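Mühlbauer Table Oil Kit, reviewed after a long stretch of daily use
December 2020

The Mühlbauer kit is sold for wooden dining tables and desks. It comes in a flat cardboard box with a tin of clear oil, a smaller tin of paste wax, two applicator pads, a sanding block with spare sheets and a folded instruction sheet. I paid $149 for it at Clulter in Gesulstead, where the shelf price has since gone down to $126. I first used it in May and have had plates, laptops and homework on top of the result ever since.

The table had an old varnish that had gone dull at the seats and sticky near the kitchen end. Oil will not go through varnish, so all of it had to come off first. The sheet mentions this in one line at the bottom of the back side. It belongs at the top of the front. If your table is varnished, plan on a full day of sanding before you open either tin, and buy more paper than the kit gives you. I ran through the supplied sheets before I had finished one half.

A wooden table used with metal chairs takes most of its knocks along the edge, where the backrests touch when the chairs are pushed in. I gave the edge an extra coat for that reason.
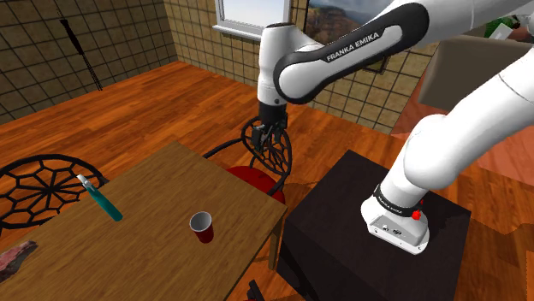 Putting it on

The oil is thin and spreads easily. You pour a little in the middle, work it out with the pad along the grain, wait, and wipe off what has not soaked in. The sheet says to wait 6 minutes. In a warm room that was too long for me, and the surplus had started to drag when I got to it with the rag. I worked in smaller sections after that and had no more trouble.

The pads are good. They hold their shape, leave no fluff and can be cut to get into corners. The sanding block is poor. The clip that holds the paper let go several times, and I went back to my own cork block.

The smell is mild while you work and stronger overnight. With a window open it was gone by the following evening. Lay the used rags out flat outdoors to dry. Oily rags left in a heap can heat up and catch fire, and the sheet does say so clearly.

The wax goes on once the oil is dry. Use very little. My first try left streaks that showed up in low sun, and I had to buff them out by hand for longer than I would like.

How it has held up

Water is no problem if it is wiped up within the hour. A wet glass left overnight made a pale ring, which faded after a rub with a bit of fresh oil. Coffee left nothing. Red wine left a faint mark that is still there if you know where to look. Hot dishes need a mat, as they would on any oiled surface.

Scratches show less than they did in the varnish. The fine ones disappear with the next coat, and you can treat a single spot without redoing the whole top. That is the main reason I would choose oil again. The color went one shade darker and warmer with the first coat and has stayed there.

Pencil and ballpoint are the weak point. Pencil comes off with an eraser. Ballpoint has to be sanded out.

Compared with Skundow

I used Skundow oil on a bookcase a few years ago. It is thicker, takes longer to dry and comes with no wax. It also costs a good deal less. For shelves I would buy Skundow again. On a table that gets wiped down after every meal, the Mühlbauer finish feels harder and needs less upkeep.

Both tins are still more than half full, so the price looks better over a few years than it does at the register. The lid of the oil tin does have to be tapped down properly. Mine was left loose once and a skin formed on top, which I lifted off with a stick.
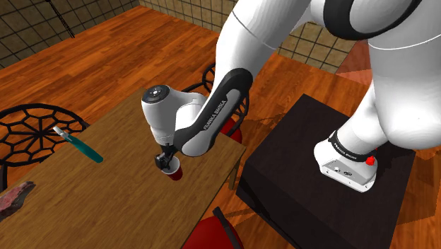

Sabine Kuhlmann writes that she skipped the wax entirely and does not miss it. Her table got 2 coats of oil, with a light sanding in between, and she renews the oil whenever water stops beading. She also found that the sanding block holds its paper if the sheet is cut slightly short, so the ends do not bunch up under the clip.

I have tried her tip with the block and it works. I would still keep the wax for a table with children at it, mainly because crumbs and dried food wipe off more easily.

Rating: four out of five. It loses a point for the block and the instruction sheet. Clulter also sells the oil on its own, and if you already have sandpaper and clean rags, buy that.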